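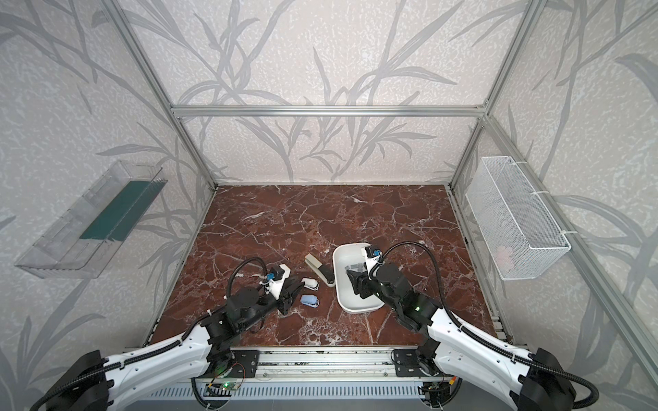 Grass-pattern wallpaper over a veined red-brown marble top.

THE WASLOW READING

Freya Heywood reached the Waslow pumping station at ten past six and signed the gate log. The previous entry was her own, from Friday. She unlocked the gauge house, switched on the lamp, and let the manometer settle for the required 5 minutes before reading it.

The level was 2,986 millimeters above datum.

She wrote the figure in the left column. In the right column she copied the figure from the telemetry unit, which had been installed in the spring by a contractor called Naylor and which reported to the district office in Skimel. The telemetry figure was 2,960. The difference was 26 millimeters. The permitted difference was 2.

She repeated the procedure. The manual specified that a repeat reading be taken by the same operator with the lamp moved to the opposite bracket, to rule out parallax. The result did not change.

At half past six she telephoned Skimel.

"We have 2,960," the duty engineer said.

"The column has 2,986."

"When was the column last calibrated?"

"In October. I did it."

"The unit calibrates itself," he said. "Every night."

"Against what?"

She heard him turn pages. The line to Skimel ran under the reservoir and carried a low hum when the level was high. It was humming now.

"Against its own mean," he said.

Heywood wrote this down in the remarks field, with the time. The engineer asked her to enter the telemetry figure in both columns until the matter had been reviewed. She asked for the instruction in writing. He said that written instructions were issued by Kamum, the operating company, and that the Kamum office opened at nine.

She replaced the receiver and walked the crest of the dam with the steel tape. The wind was from the west and put a short chop on the water, so she used the stilling well at the midpoint, where the surface was protected by a perforated pipe. She lowered the tape until the weight touched, raised it, lowered it again, and took the second value. She subtracted it from the surveyed height of the brass stud. The arithmetic gave 2,985. One millimeter was within the error of the tape.

The spillway gate was set to open at 2,980. It took its signal from the telemetry unit and was closed.

There was a hand wheel. The manual gave it half a page. The operator was to remove the pin, disengage the motor, and turn the wheel counterclockwise, and was to record the name of the person authorizing the operation. A blank line was provided. It had been filled in once, eleven years earlier, in handwriting she recognized as her father's. He had written his own name.

She removed the pin and put it in her coat pocket. The clutch was stiff and she used the end of the tape case as a mallet. The wheel moved on the third attempt. After that it turned evenly, and the sound of the water started low in the channel and rose in pitch as the opening widened.

At ten to nine the column read 2,979. The unit read 2,960.

She closed the gate, replaced the pin, and washed the grease from her hands at the standpipe. Then she sat at the desk, found the blank line under her father's, and filled it in. She was still blotting it when the telephone rang, and she let it ring while she entered both readings in their columns.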